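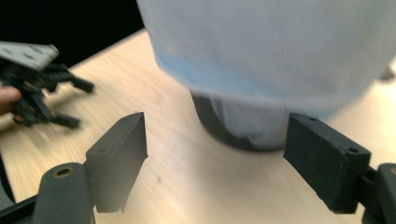 Clearing a desk top takes me 15 minutes if I don't stop to read anything. That's the whole trick. Start with the small stuff that lives in cups. A mesh container like the dark gray one on my table is fine for pens, but it collects junk in the bottom, so tip it out first. Everything. Test the pens on scrap paper, bin the dead ones, put back what you use in a normal week.

What you need: a box, a trash bag, two cloths, a little dish soap. No sprays.

Step 1. Box. Anything that isn't a daily thing goes in. Don't sort yet, sorting is where it all goes wrong. I lost a whole Saturday in May to one drawer of Ponholm manuals.

Step 2. Paper. One pile, face down so you don't read it. Receipts too.

Step 3. Cables. Unplug, coil, box. Label them if you're that kind of person – Mirta Mansilla does hers with masking tape and I've started copying her.

Step 4. Wipe. Damp cloth, one drop of soap, and go WITH the grain. Wring it out hard, light wood marks easy. Dry cloth right behind it. Don't forget the front edge, thats where your wrists sit.
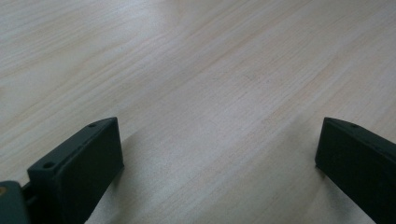 Step 5. Leave it alone for a bit. Get a coffee. If you put stuff back on a damp top you get rings, and then you're sanding. Ask me how I know (Farías desk, two rings, still there).

Step 6. Put back. Slowly. Lamp, cup, whatever you're working on today. The rest stays in the box untill you go looking for it. Still in there after a month – give it away.

For sticky spots: warm cloth, hold it on for a minute, then a fingernail or an old plastic card. No scouring pads. Ignacio Medina swears by olive oil for label glue, works ok but you have to soap it after.

Drawers are a seperate job. Do those another day.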